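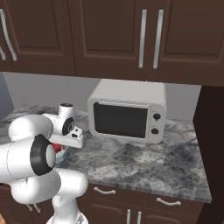
Küche mit Marmorplatte, Schränke oben und unten in Dunkelbraun.

1/ Ich bin im September von Kassel nach Lullavbridge gezogen und werde seitdem gefragt, wie das dort mit den Wohnungen und den Küchen läuft. Ich schreibe es einmal am Stück auf, dann kann ich den Thread verlinken.

2/ Ausgangslage: In Kassel habe ich elf Jahre in derselben Wohnung gewohnt. Beim Einzug gab es in der Küche einen Wasseranschluss, eine Herdanschlussdose und einen Nagel in der Wand. Den Rest habe ich der Vormieterin nicht abgekauft, die hat ihre Küche mitgenommen. Samt Lampe.

3/ Die eigene Küche habe ich dann selbst aufgebaut. Gebrauchte Unterschränke aus einer Haushaltsauflösung, neue Arbeitsplatte, Spüle vom Restpostenmarkt. Der Ausschnitt für die Spüle war zwei Zentimeter zu breit. Die Silikonfuge habe ich elf Jahre lang gepflegt.

4/ Beim Auszug wollte ich das Ganze loswerden. Anzeige aufgegeben, 400 Euro Verhandlungsbasis, mit Herd und Kühlschrank. Die erste Nachricht lautete: »Was letzte Preis«. Die zweite auch.

5/ Am Ende hat der Nachmieter sie übernommen, für 254 Euro. Die krumme Zahl kommt daher, dass er mir den Transport eines Regals verrechnet hat. Wir haben das auf einen Zettel geschrieben, beide unterschrieben, jeder ein Foto davon. Den Zettel empfehle ich allen, auch wenn man sich gut versteht.

6/ Was auf so einen Zettel gehört: jedes Gerät einzeln, bekannte Mängel, Betrag, Datum der Übergabe, Namen. Bei mir stand unter Mängel »Backofentür hängt links, Fuge Spüle siehe Gespräch«. »Siehe Gespräch« würde ich heute ausschreiben.

7/ Und vorher mit der Vermietung klären, ob die Küche überhaupt drinbleiben darf. Das habe ich erst nach der Zusage an den Nachmieter gefragt. Ging gut, hätte aber auch heißen können: alles raus bis zum Monatsende.

8/ Jetzt Lullavbridge. Jede Wohnung, die ich mir dort angesehen habe, hatte eine eingebaute Küche. Die Maklerin, Catriona MacKinnon, hat meine Frage danach zuerst nicht verstanden. Sie dachte, ich wolle wissen, ob ich kochen darf.

9/ Ich habe ihr erklärt, dass man in Deutschland mit Küche umzieht. Sie hat nachgefragt, ob ich die Geräte meine. Nein, die Schränke auch. Und die Arbeitsplatte? Die auch, wenn sie passt. Passt sie? Nein, fast nie.

10/ Besichtigt habe ich an drei Tagen. Zwei Wohnungen im Ortsteil Clutley, eine über einer Reinigung am Bahnhof, eine in einer Seitenstraße mit Blick auf ein Parkdeck. Genommen habe ich das Parkdeck. Helle Zimmer, trockener Keller, Bäcker im Nachbarhaus.

11/ Zum Übergabeprotokoll. Das kommt dort fertig ausgedruckt und ist bei mir 18 Seiten lang. Zu jedem Raum Wände, Decke, Boden, Fenster, Inventar. In der Küche ist jede Schranktür einzeln bewertet. Ich hatte eine Woche Zeit für Korrekturen.

12/ Nehmt euch für diese Woche einen freien Vormittag. Ich bin mit einer Taschenlampe durch die Wohnung gegangen und habe alles nachgetragen: Kratzer im Spülbecken, ein Scharnier, das sich nicht mehr einstellen lässt, Brandfleck hinter dem Toaster, Wasserrand im Unterschrank.

13/ Den Wasserrand hatte niemand drin. Blair Leckie, der die Wohnung verwaltet, kam am nächsten Tag und hat den Siphon nachgezogen. Dauerte keine Viertelstunde. Der Rand steht jetzt mit Datum und meinem Kürzel im Protokoll.

14/ Was mir fehlt: Platz zum Arbeiten. In Kassel hatte ich die Platte so lang machen können, wie die Wand war. Hier ist zwischen Herd und Spüle genau Raum für ein Schneidebrett. Brotteig mache ich auf dem Esstisch, mit einem feuchten Tuch unter dem Brett.

15/ Und die Höhe. Ich bin 1,88 und habe mir in Kassel die Sockel höher gesetzt. Das fällt bei einer eingebauten Küche weg. Kgomotso Pillay aus dem Büro hat mir ein dickes Hackbrett mit Füßen empfohlen, das bringt ein paar Zentimeter. Zum Schneiden reicht es, zum Abwaschen hilft es natürlich nicht.

16/ Was mir nicht fehlt: der Aufbautag. Wer schon mal zu zweit einen Hängeschrank an eine Altbauwand gehalten hat, während der Dritte den Dübel sucht, weiß, wovon ich rede.

17/ Zum Geld, weil das die häufigste Frage ist. Die Miete ist höher als in Kassel, aber ich kann nicht sagen, welcher Teil davon auf die Küche entfällt. Andere Stadt, andere Lage, andere Größe. Ich habe es einmal auszurechnen versucht und wieder gelassen.

18/ Leichter zu beziffern sind die Anschaffungen. Ich habe hier einen Wasserkocher, ein Abtropfgestell und einen Mülleimer gekauft. Alles bei Guthrie, das ist der Haushaltswarenladen an der Brücke. Die schneiden auch Regalbretter zu, dienstags und freitags.

19/ Nachtrag, weil gefragt wurde: Ja, man darf Dinge ändern, wenn man vorher fragt. Ich wollte eine Leiste für die Messer anbringen. Antwort von Leckie per Mail: kleben ja, bohren nein. Die geklebte Leiste ist nach einer Woche runtergekommen. Messer liegen in der Schublade.

20/ Zweiter Nachtrag. Hjalti Ketilsson schreibt, er habe bei seinem Umzug die alten Schränke im Keller als Werkbank aufgebaut und die Arbeitsplatte dafür halbiert. Hätte ich Platz dafür gehabt, hätte ich das auch gemacht. Unterschränke sind als Werkstattmöbel sehr brauchbar, vor allem die mit Auszügen.

21/ Falls ihr gerade vor der Wahl steht, mitnehmen oder verkaufen: Messt zuerst die neue Wand. Dann die Anschlüsse, also Wasser, Abfluss, Herddose, jeweils von der Ecke und vom Boden aus. Wenn der Abfluss auf der anderen Seite liegt, kommt fast immer eine neue Platte dazu, und die alte Spüle passt dann meistens auch nicht mehr.

22/ Schrauben und Verbinder in beschriftete Tüten, pro Schrank eine. Die Tüte mit Klebeband innen an die Tür. Ich habe das beim Helfen in Göttingen einmal anders erlebt, da lag alles zusammen in einem Eimer. Wir haben zwei Abende sortiert.

23/ Zur Übergabe in Kassel gab es noch eine Frage. Ich habe die Bohrlöcher der Hängeschränke nicht verschlossen, die Schränke sind ja geblieben. Im Protokoll steht das so: »Küche verbleibt, Wand dahinter nicht geprüft«. Der Satz kam vom Hausverwalter und ich war froh darum.

24/ Wer Erfahrungen aus der Schweiz oder Österreich hat, gern darunter schreiben, ich werde danach auch öfter gefragt und weiß es nicht. Zum Thema Kaution mache ich einen eigenen Thread, wenn meine aus Kassel abgerechnet ist. Stand Januar 2025 ist sie das noch nicht.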